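Keeping the Sink Clean

A sink gets dirty from things like soap, toothpaste and dust. Small bits can stay in the bowl after the water has gone.

Parts of a sink
The bowl holds the water. The drain is at the bottom. The small hole near the top is the overflow – it stops the bowl from filling too high. 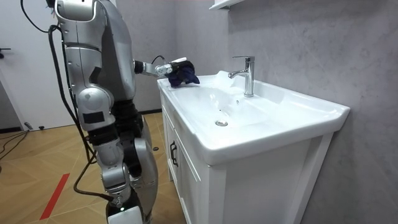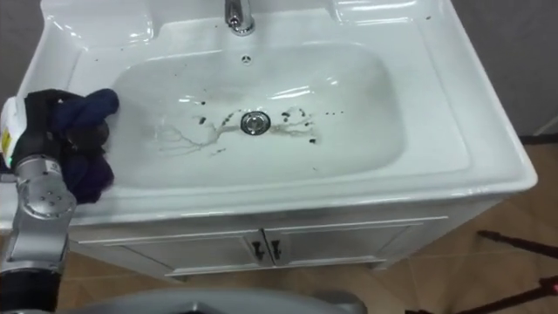

How to wipe it
Start with the rim. Wipe down the sides, then go over the bottom. Rinse your cloth and hang it up.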